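How a Large Room Gets Its Light and Air

People need light to see and fresh air to feel comfortable. In a small bedroom, one lamp and one window may be enough. A large room with a high ceiling needs more planning. This page from the Grerness Children's Learning Service explains how such a room works. It is written for readers in grade 4 and up.

What Is a Mezzanine?

A mezzanine is a partial floor built between a main floor and the ceiling. It covers only part of the room below, so a person standing on it can look down into the rest of the space. A railing along the edge keeps people from falling. The underside of a mezzanine serves as a ceiling for the area beneath it, and lights may be attached there. Tube lights are often used for this purpose, as their long shape spreads light over a wide area.

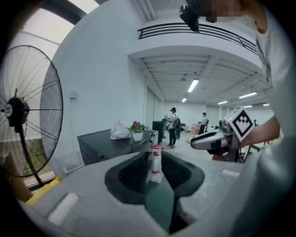
Daylight and Tall Windows

Daylight is the light that comes from the sun. It reaches us even when clouds cover the sky. Clouds scatter sunlight in many directions, and this makes the light softer and the shadows less sharp.

Tall windows allow daylight to travel far into a room. White walls help as well. A white surface reflects most of the light that strikes it, while a black surface absorbs most of it. A room with white walls therefore seems brighter than a room of the same size with dark walls.

Glass also lets in heat from the sun. This is helpful in winter. In summer, the room may become too warm, and the air must be kept moving.
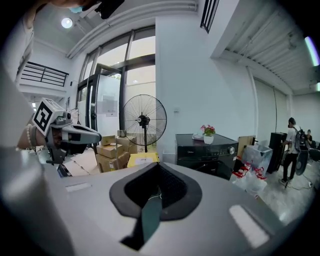 Moving air carries heat away from the skin. It also helps sweat evaporate, and evaporation cools the body. A fan does not lower the temperature of the air in a room. It makes people feel cooler by pushing the air past them. An air conditioner does something different. It removes heat from the indoor air and releases that heat outdoors.

Parts of a Standing Fan

Motor: turns the blades.
Blades: push the air forward.
Guard: a wire cover that keeps fingers away from the blades.
Pole: holds the fan at a useful height.
Base: keeps the fan from tipping over.

Never put fingers or objects through the guard. Ask an adult to move or clean a fan.
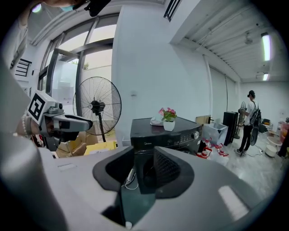

Electricity must be treated with care in every room. Cables carry power to fans, lamps and larger machines. A washing machine, such as the black one with a round dial on its front, is powered through a cable too. A white cable and plug can be seen lying low, on the dark floor, where a person looking straight ahead might miss them. Walk around cables, and do not pull on them. Tell an adult if a cable looks damaged.

Words to Know

Absorb: to take in.
Evaporate: to change from a liquid into a gas.
Reflect: to bounce back.

Page reviewed 6/4/23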